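Keeping a Robot Arm From Wrecking Your Cabinets (and Your Nerves)

I get a lot of mail about the arm. Usually it's folks who picked one up secondhand, bolted it to the bench, got it to fetch a screwdriver, and are now wondering why it tried to go through the side of the cupboard. So I'm putting everything I've learned about that in one spot, starting with the worst one, which was mine.

It was a Saturday, the coffee was still dripping, and I had the arm running its little fetch routine out of the tall cabinet. Reach in, pinch the thing, back out, set it down. It had done that 42 times without a hiccup (I keep a tally on the wall, I'm like that). On the next go it went in fine, closed its fingers, and then instead of backing out straight it swung sideways with its hand still inside. You have never heard a sound like it. I had a dent in the rim, a cracked fingertip pad and a jar of wing nuts all over the floor, and I was on the far side of the room holding a mug.

That last part is the one I'd like you to remember. I was across the room. The stop button was on the bench, right next to the arm, so to hit it I'd have had to lean past the very thing that was thrashing around. Dumb! Move your stop button. Mine now lives on the end of a long cable by the door, and I have a second one on a hook near the light switch.

Why did it swing, though? It took me most of November to work that out, with a lot of help from Bianka Dudás, who used to fix packaging machines and has the patience of a saint. The short version is that I'd nudged the cabinet. I'd been sweeping, bumped it with my hip, and shoved it back to where it looked right. It wasn't right. The arm reached for where the opening used to be, brushed the rim on the way out, and the software decided the quickest way to the next spot was a nice wide arc, straight through the furniture.

So now I practice everything on the computer first. I built a rough copy of the corner with the arm, the wood top and the cabinet with its narrow opening, and I let the pretend arm make the mistakes. It doesn't have to look pretty. Blocky is fine, bare walls are fine, as long as the distances are true. Measure twice, and then get somebody else to measure, someone who hasn't already decided what the number should be.

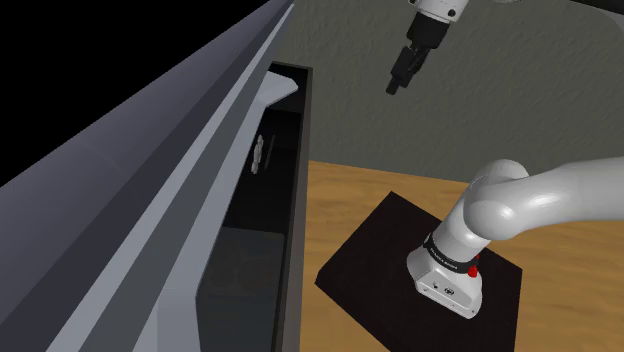
The other thing I changed was what I call the porch. Before the arm goes into anything narrow it has to stop at a point out in the clear, fingers together, and wait. Then it goes in on a straight line, comes out on the same straight line, and stops at the porch again before it's allowed to swing anywhere. It adds maybe a couple of seconds a trip and I don't care one bit. If you only take one tip from this whole page, take that one. Nearly every ugly crunch people write to me about is an arm that was allowed to turn before it was all the way out.

Okay, the smaller stuff, in no order at all.

Put tape on the floor or the bench wherever furniture meets it. Bright tape, all the corners. If the cabinet moves you'll see a sliver of gap, and you'll see it before the arm finds it. I check mine every morning while I'm waiting on the kettle.

Check the bolts on the mounting plate. Mine had worked loose by a hair on one corner, which you'd never notice looking at it, but at full stretch that hair turns into a good half inch at the fingertips. Snug them up going corner to corner like you would a car wheel, and draw a line in paint pen across each bolt head and onto the plate. When the lines stop matching, stop the arm.

Slow it down near anything solid. I had mine running at full tilt everywhere, I suppose to impress visitors. Ernő Deák came by to look at the dent, asked what speed I was using inside the cabinet, and just sort of closed his eyes when I told him. It crawls in there now.

If yours has a setting for how hard it can push before it gives up, turn that down too, and test it against a cardboard box full of rags before you trust it. Never with your hand. I know somebody's going to write in and say they tested it with their hand and it was fine — please don't tell me about it, I'll only worry.

Cables! Tie them back from anywhere the elbow travels, but leave slack, more slack than looks tidy. Run the arm slowly through its whole routine with the covers off the cable clips and watch for anything going tight. I use the soft reusable straps since zip ties chew into the jacket over time.

Things stored in a tall narrow opening should go at the front, and not too close to the side. I was cramming stuff right up against the inner edge to save space, and the fingers had to squeeze in sideways to get it. Give each item room for the fingers to open on both sides. If it won't fit that way, it's a job for you and your own two hands.

About that dent, as several of you asked. Wood filler in 2 thin coats, sanded in between, and a dab of matching paint. It took longer to find the paint than to do the repair. The fingertip pad I replaced with one from a kit from Evier, and I ordered a spare while I was at it, so I haven't needed it of course.

Last thing, about restarting after a crash. My instinct was to hit reset and go again, and I was lucky that time, since resetting sent it home by the shortest route with the fingers still wedged behind the rim. Now I cut the power, get the hand free following the manual's steps for moving the joints by hand (prop up the heavy part first, mine sags the moment the brakes let go), check the tape and the paint lines, and run the whole thing once at a crawl with nothing in the cabinet and my thumb on the button.

The tally's at 101 since the repair. The wing nuts are in a plastic tub now, and I'm still finding strays under the drill press.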